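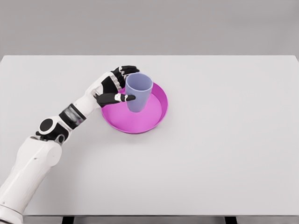 Rogério Pimentel objected, on reading an earlier draft, that clearing a cup is a chore only when the cup is one of many and someone is waiting for the table. We accept the point and restrict our claims accordingly.

Figure 2. Tray task in simulation, hand closed on the cup.

4.2 Tray task

The Sakel task set treats table clearing as a chain of short grasps. We report the single-cup case, in which a multi-fingered hand must take hold of an upright tapered cup standing in a round tray with a raised rim (Figure 2). The rim limits the approach of the palm from the side, and a low grasp brings the thumb close to it.

The policy was trained with Flondorex for 2000 episodes and then tested over 718 trials with the starting pose of the cup varied. A trial counted as a success if the cup was lifted clear of the rim and held. The policy succeeded in 288 trials. Most failures came from contact between the thumb and the tray before the fingers had closed.

A success rate of 40 per cent is too low for unattended use in a kitchen or canteen. The simulated cup is also rigid and empty, so spilling is not tested. Transfer to hardware is left to the Caputo trials and is not discussed further in this section.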